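Weather helm upwind in anything over a light breeze – sails or rig?

Posted by Khairul Nair, 10 Mar 2025

I race a 24-foot Wultis with a crew of three, and once the whitecaps show up I steer like a man trying to hold a fridge door shut. The tiller ends up near my chin, the boat slows down, and the people we were beating sail over the top of us asking how the season's going.

What I've done so far: tightened the backstay, flattened the main, moved the jib cars back a couple of holes. It helps for a leg or so. Last July I also bought a new main from Favine for $849 on sale, and my wallet is the only thing that got lighter. In flat water and light air the boat is fine and we point with everybody.

Is this mast rake, or am I missing something simple? I'd like to know before I pay a rigger to tell me I need another rigger. 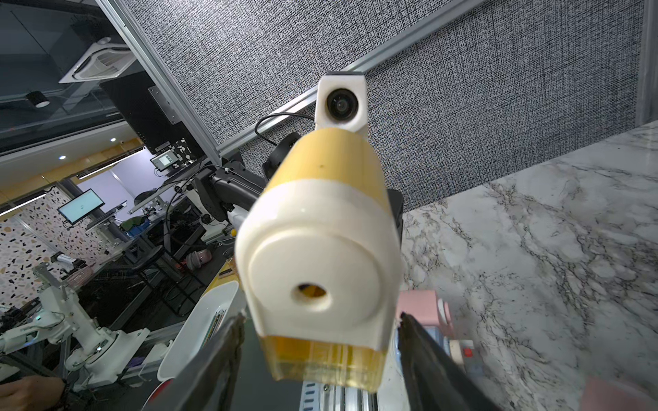

Izzati Khoo

How hard is your crew hiking? I ask because I spent two seasons blaming my forestay and the trouble was four people perched on the rail like they were waiting for a bus. Heel is where most weather helm comes from. Once the boat leans over, the hull wants to turn up into the wind all by itself and you end up steering with a brake.

Try this on a practice day before you touch the rig. Get everybody out, drop the traveler in the puffs, and pick an angle of heel you refuse to go past. If the tiller calms down, your mast is innocent. If you're sailing flat and it still pulls, then you can start looking at rake. Shorten the forestay a little, write down where it was, and go sail. Change one thing at a time. People hate hearing that, and then they change the shrouds, the forestay and the jib lead in one evening and post on here asking what happened.

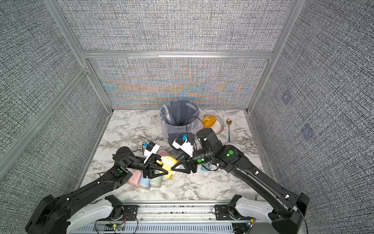

Also check that your vang isn't strapped down so hard that easing the sheet does nothing. With the boom pinned, the leech stays closed and keeps shoving the stern downwind. I ease mine until the top batten just starts to open, then leave it alone unless we get a real blow. And look at your jib. If you've gone to a small one and kept the full main up, you've moved all the push aft, and a reef will do more for you than any amount of muscle. Reefing early feels like giving up – I know – but we've passed plenty of heroes that way.

brukex_6

Get a longer tiller.

Kidding, mostly. Mine pulled like that for years and it was slop in the rudder fittings, so the blade had kicked back a bit at the bottom. Grab it on the trailer and shake. If it clunks, fix that first. A guy at my club spent over $1000 on rod rigging and still has the clunk.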